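그랄로트라군

그랄로트라군(Gralotora郡)은 내륙 고원과 유강(Yu江) 하류 평야에 걸쳐 있는 군이다. 군청 소재지는 아쿠스(Akus)이며, 북쪽은 산지, 남쪽은 유강을 경계로 이웃 군과 접한다. 행정구역은 시 2개와 면 6개로 이루어져 있다. 주요 산업은 과수 재배, 제재업, 소규모 제조업이다.

명칭

군의 이름은 고원 북쪽 사면을 가리키던 옛 지명에서 왔다. 초기 측량 도면에는 '그랄로토라'로 적힌 것과 '그랄로트라'로 적힌 것이 섞여 있으며, 군 설치 이후 공문서의 한글 표기는 후자로 통일되었다. 로마자 표기는 앞의 형태를 따른 Gralotora가 그대로 쓰인다. 유강 하류 주민들은 군 전체를 '윗고을'이라고 부르기도 하는데, 공식 명칭으로 쓰인 적은 없다.

지리

군의 북부는 해발고도가 높고 경사가 급한 산지이고, 중부는 완만한 고원이다. 고원은 남쪽으로 내려가면서 단구를 이루다가 유강 연안의 충적지로 이어진다. 유강은 북동쪽 산지에서 발원하여 아쿠스 시가지 서쪽을 지나 남쪽 경계를 따라 흐른다. 군내 구간에는 보가 8곳 있으며 대부분 농업용수 취수에 쓰인다.

시스틱스호(Sistix湖)는 중부 고원의 서쪽 끝에 있는 담수호이다. 본래는 배수가 나쁜 습지와 작은 못이 이어진 곳이었으나, 남쪽 출구에 둑을 쌓으면서 현재의 수면이 만들어졌다. 호수 북안에는 갈대밭이 남아 있고 동안에는 야영장과 선착장이 있다. 수위는 봄에 가장 높고 늦여름에 가장 낮다.

토양은 고원의 경우 자갈이 많은 갈색 토양, 하류 평야의 경우 점토질 토양이 우세하다. 하류 평야 남단은 지대가 낮아 큰비가 오면 물이 잘 빠지지 않으며, 배수로 정비가 여러 차례 이루어졌다.

기후

겨울은 춥고 길며 여름은 짧다. 고원에서는 12월부터 눈이 쌓이기 시작하고 산지 도로 일부는 이듬해 봄까지 통행이 제한된다. 평야 지역은 적설량이 적은 대신 안개가 잦다. 강수는 초여름과 가을에 집중되며, 가을비로 유강이 불어나 하류의 농로가 잠기는 일이 있다.

역사

고원에는 일찍부터 목축을 하는 마을이 있었으나 규모가 작았고, 본격적인 정착은 유강 수운이 열린 뒤에 이루어졌다. 아쿠스는 뗏목이 멈추는 나루에서 출발한 도시로, 강변에 제재소가 들어서면서 인구가 늘었다. 나루터가 있던 자리는 현재 강변로 일부가 되었다.

군은 원래 남쪽 이웃 군의 북부 관할 구역이었다. 산지 주민들이 군청까지 가는 길이 멀다는 이유로 분리를 청원하였고, 두 차례 부결된 끝에 독립된 군으로 설치되었다. 군청 소재지를 두고는 아쿠스와 시스틱스가 경쟁하였다. 철도역이 있던 아쿠스가 선정되었으며, 시스틱스에는 법원 지원이 설치되었다.

철도는 목재 수송을 위해 부설되었다. 여객 영업은 도로 포장이 진행되면서 중단되었고, 산지 구간의 선로는 철거되어 보행로로 바뀌었다. 아쿠스역 건물은 군 향토자료관으로 쓰이고 있다.

행정

군의회는 각 시와 면에서 선출된 의원으로 구성된다. 군청은 아쿠스에 있으며 세무, 토지 등기, 도로 관리 부서가 같은 청사를 사용한다. 산지 3개 면의 민원은 시스틱스 출장소에서도 처리한다. 소방은 두 시의 상설 소방서와 면 단위 의용소방대가 나누어 맡는다.

경제

농업에서는 사과와 자두의 비중이 크다. 과수원은 고원 남사면의 단구에 모여 있고, 하류 평야에서는 사료용 옥수수와 채소를 재배한다. 제재업은 전성기에 비해 크게 줄어 현재는 아쿠스 강변의 제재소 두 곳만 가동된다.

제조업체는 대부분 아쿠스 동쪽의 산업단지에 있다. 목재 가공, 식품 포장, 금속 부품, 전자기기 조립과 정비 업종이 입주해 있으며, 옛 제재소 부지를 정리해 조성한 곳이어서 철도 인입선의 흔적이 남아 있다. 시스틱스 일대는 숙박업과 낚시 관련 업종의 비중이 높다.
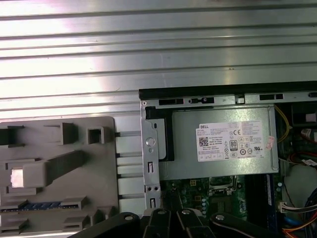

교통

188번 지방도가 군을 남북으로 관통하며 아쿠스와 시스틱스를 연결한다. 산지 구간은 굴곡이 심하고 대형 차량의 통행이 제한된다. 동서 방향의 도로는 유강 연안을 따라가는 강변로가 유일한 간선이다. 유강을 건너는 도로 교량은 아쿠스 시내와 하류 평야에 있다.

시외버스는 아쿠스 터미널에서 출발하며, 면 지역에는 군이 운영하는 순환버스가 다닌다. 가장 가까운 공항은 군 경계 밖에 있고 직통 대중교통편은 없다.

교육과 문화

고등학교는 아쿠스와 시스틱스에 있다. 아쿠스의 직업학교는 임업 과정으로 문을 열었으며 이후 기계, 전기, 컴퓨터 정비 과정을 추가하였다. 군립도서관은 아쿠스에 본관을, 시스틱스에 분관을 두고 있다. 향토자료관은 철도와 제재업 관련 자료를 주로 소장하며, 옛 측량 도면 일부를 열람할 수 있다.

가을에는 과수 농가들이 참여하는 장이 아쿠스 역 앞 광장에서 열린다. 시스틱스호에서는 겨울에 얼음낚시 대회가 열리나, 얼음 두께가 기준에 미치지 못하는 해에는 취소된다. 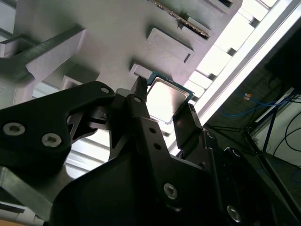

아쿠스, 2021년 10월

군의회는 시스틱스호 남쪽 둑의 보수 계획을 승인하였다. 계획에는 수문 교체와 둑 위 도로의 재포장이 포함되며, 공사 기간 동안 호수 수위를 평소보다 낮게 유지하도록 하였다. 동안의 선착장은 수위가 회복될 때까지 사용이 중지된다. 하류 평야의 농업용수는 유강의 보에서 대체 공급하기로 하였다.

같은 회의에서 산지 면의 순환버스 노선 조정안도 다루어졌으나 의결은 다음 회기로 미루어졌다.

같이 보기

유강
시스틱스호
아쿠스역
188번 지방도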